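News from the Software Bench: Teaching the Planner to Mind the Cables

1st November

Hello again to all our readers, and a special welcome to those of you who signed up after the open day in May. It has been a while since the software side of Grotia had a proper turn in this newsletter, and Ultan Coughlan has been reminding me of it (kindly, but often), so I have set aside a good long afternoon to catch you up on what we have been doing with the disassembly cell at our Povembridge workshop. Make yourself a cup of something, this one runs on a bit.

Those of you who have followed the project will remember that the goal is to take retired desktop computers apart in a way that keeps the good parts good. Memory, processors, power supplies and drives are all worth saving if you can get at them without bending anything. A person with a screwdriver does this without much thought. Our arm does it with a great deal of thought, and most of that thought, for the past several months, has been about cables.

When we started, our planner treated the inside of a computer as a set of solid boxes. The power supply was a box, the drive cage was a box, the motherboard was a flat plate with smaller boxes standing on it. The planner would find a path for the gripper that stayed clear of all of them, and the arm would follow it, and on a tidy machine that worked quite nicely. The trouble is that tidy machines are rare. Most of what comes through our door has a big loose rope of wiring lying right across the part you want to reach, and a rope of wiring isn't a box. You can push it, up to a point. You can slide under it if it's slack. You can also hook it with a fingertip and pull a connector off the board, and I'm sorry to say we have done that more than once.

Our first fix was the lazy one, and I will own up to it because it was my idea. We told the planner that cables were solid too. Everything the perception code marked as wire became an obstacle with a nice fat margin around it. The arm became wonderfully polite. It also stopped doing very much, because in plenty of cases there was simply no path left to the memory slots, and it would report that it had no plan and go back to its home position. Gervasio Garrido watched it do this all one morning and then asked me, very gently, whether I had built a robot that was afraid of spaghetti.

So Gervasio went away and wrote what we now call the soft layer, and I think it's the nicest piece of work we have had in the codebase this year. Each bit of the map carries a cost instead of a plain yes or no. Bare metal and circuit board are still forbidden. Empty space is free. Cables sit in between, and the price goes up the further the planned motion would push them from where they are resting. The planner is allowed to brush against a bundle if that saves it a long detour, but it has to pay for it, and it pays a great deal more near anything that looks like a connector. Ultan then added a speed limit that follows the same numbers, so when the path goes through an expensive patch the arm slows down on its own. I was a little skeptical of that part (I thought we would be there until Christmas waiting for each pick), but the slow patches are short and you hardly notice them in the total.

None of this is any use if the perception code can't tell what is cable and what isn't, and that has been the other half of the story. Our labels used to have a single class called "wire." It was fine for colored wires, which stand out well against almost anything. It was poor for black ones. A black cable in front of a dark slot, or in the shadow beside a power supply, would come out of the network as a string of disconnected blobs with gaps between them, and of course the planner would look at those gaps and see lovely open doors.

We attacked that in two ways. The first was plain hard work. Ultan and I sat down and relabeled 165 views from the wrist camera by hand, following each cable from where it came into sight to where it went out, including the stretches where it passed behind something else and we had to agree on a sensible guess. It took far longer than either of us had promised, and we had some quite lively arguments about where a bundle ends and a single cable begins. The second was a small step after the network that Gervasio calls the stitcher. It takes the blobs, looks at their width and direction, and asks whether two of them could be pieces of one smooth curve. If they could, it fills the space between them as probable cable. Probable cable costs a little less than certain cable, so the planner isn't frozen by a bad guess, but it no longer treats the gap as free.
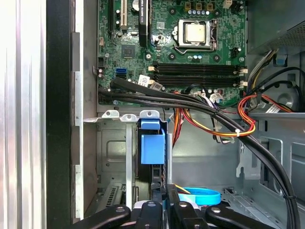
The stitcher also has to be careful about when to give up, and that turned out to be a fiddly thing to set. Early versions would happily join a black cable to the black edge of a memory slot, or to a dark strip of case frame, if the angles happened to agree. We got strange phantom cables running straight across the board. Gervasio now gives it a second opinion from the parts detector: if a blob overlaps something we already know to be a slot, a chip or a bracket, it can't be used as the end of a stitch. He also had to teach it about our own gripper. The fingers are black and they sit at the bottom of nearly every view, and for one memorable week the software was convinced that the robot was permanently tangled up in itself. We mask them out now using the joint positions, which we should have done from the start.

Tooling has had some love too. Ultan got tired of reading cost values out of a log file, so he built a replay viewer that shows the camera view with the cost map laid over it in color, and the planned path drawn on top. You can drag a slider through the whole pick and see exactly when the planner changed its mind. We named it Funamis, for reasons that made sense late in the evening and which I won't attempt to repeat. It has completely changed our code reviews. Where we used to argue about numbers, we now sit side by side and point at the screen. It will also save any moment as a test case with one key press, and the collection has grown quickly because it's so easy (and, I will admit, a bit satisfying to file away a plan that looked silly).

Before any change to the planner goes onto the arm, it has to get through 1000 simulated reaches with cables laid in different shapes. Rashidi, our overnight test machine, does these while we are all asleep and leaves a report for the morning. The simulated cables are simple things, really just chains of short links with some stiffness, and they don't behave much like a stiff old bundle that has spent years folded in one position. Still, they catch the big mistakes. Twice this fall a change that looked perfectly harmless on our desks was stopped there, and I was very glad to find out from a report and not from a crunching noise.

What doesn't work yet? Plenty! Zip ties are a headache. When several wires are tied together they move as one, so nudging a thin wire can drag a thick group along with it, and our cost model still thinks of each of them separately. We have 2 ideas for this, one that looks for the ties themselves and one that gives the bundle a tiny test push and watches what else moves. I lean toward the push, Ultan leans toward the ties, and Gervasio says we should stop leaning and try both. We also have trouble with shiny metal. Bare side panels throw back streaks of light, and the depth readings near them can wander quite a lot, so for now we inflate the margins along any bright panel and accept that some corners of the case are out of reach.

The next stretch of work is on memory modules and the little clips that hold them. Getting to the slots is one thing, but opening a clip with a fingertip while a cable is leaning on the back of your finger is a different kind of problem, and it will need the planner and the force controller to talk to each other a good deal more than they do today. At the moment the planner hands over a finished path and hears nothing back unless something goes wrong. We would like the controller to be able to say "I am feeling more push than you told me to expect" and have the planner raise the cost of that patch while the arm is still moving. Gervasio has a first version on a branch. It is slow and it sulks now and then - his word - but it does replan.

If you have a retired desktop with truly dreadful wiring inside, we would love to have it for the test shelf. Please take out the drives first, leave everything else just as messy as you found it, and drop us a note before you bring it over to Povembridge so that one of us is around to help you carry it in. And if you work on planning around soft things of any kind, whether that's hoses or plants or laundry, do write and tell me how you handle it. I answer everything, though sometimes it takes me a week or so.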